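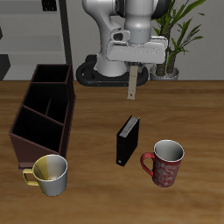 5 min read

How to check that a download is the real thing before you install it

By Sandrine Cordier
Updated 3/7/22

Most free desktop programs are passed around by more sites than the developer has ever heard of. Some of those sites host an untouched copy of the installer. Others wrap it in a second installer that adds a browser toolbar, and a few replace it altogether. A file with the right name and the right icon tells you very little.

In this guide I use Codum, the small media player I help package, but the steps are the same for any program whose developers publish a checksum and a signature. You need a terminal window and the file you downloaded. Don't open the file yet.

Step 1: Find the official download page

Don't start from a search ad. Ads for popular free software are often bought by people who have no link to the project, and they sit above the real result.

Start from something the project controls. The source code repository normally links to the official site near the top of its readme. If you already have an older version installed, the About window has the address too. Type it in by hand and check the spelling. A copycat address usually differs by one letter, or adds a word such as "free" or "official."

We had this ourselves in April, when a site using the Codum name and our old logo offered a "pro" installer. Our real installer doesn't come in a pro version and never asks for a card number.

Step 2: Look at the file size

Right-click the file and open Properties (Windows) or Get Info (Mac). Compare the size with the one on the download page. The Codum installer is a little under 300 MB. The April copy was 8 MB, small enough that it could only have been a downloader that fetched something else once you ran it.

A matching size proves nothing, but a size that is far off is a good reason to stop.

Step 3: Compare the checksum

A checksum is a long string of letters and numbers worked out from the contents of the file. Change one byte and the string changes completely. You want the SHA-256 checksum. If a project only publishes MD5, it will catch a broken download but shouldn't be trusted against tampering.

Windows
Open Command Prompt, go to your Downloads folder and type:

certutil -hashfile codum-setup.exe SHA256

Mac
Open Terminal and type:

shasum -a 256 ~/Downloads/codum.dmg

Linux
sha256sum ~/Downloads/codum.tar.gz

Put your result next to the published one and compare the whole string. Pasting both into a text editor, one above the other, is easier than reading across two windows. Capital and small letters don't matter here.

Get the published checksum from the official site even if you took the file from a mirror. Our two mirrors, Cadari and Iglesias, carry the files only. A checksum that sits in the same folder as a bad file could have been replaced along with it.

Step 4: Check the signature

The checksum tells you the file matches what the website says. The signature tells you it was signed with the developer's key, so it still helps if the website itself has been broken into.

On Windows, right-click the installer, choose Properties and open the Digital Signatures tab. Select the name in the list, click Details, and look for the line saying the signature is OK. The signer should be the name given on the project's download page – ours is Bandville, the company that holds our certificate. If there is no such tab, the file is not signed.

For the Linux archive, download the .asc file as well and run:

gpg --verify codum.tar.gz.asc codum.tar.gz

You will need to import the project's public key first. "Good signature" is the line to look for. You may also see a warning that the key is not certified with a trusted signature. That is normal with a newly imported key, but compare the fingerprint with the one on the official site before you go on.

If something doesn't match

Delete the file and download it again from the official page. Interrupted downloads are common and will give you a wrong checksum. If it is wrong a second time, try another network, then write to the developers with the address you used and the checksum you got. Leave the file itself out of the email.

If you have already run it, disconnect from the internet and do a full scan with your usual antivirus program. Change your passwords from a different device, starting with email. Our forum has a pinned thread on cleaning up after the April installer. It is past 3000 posts now, so use the search box and put your Windows version in the query.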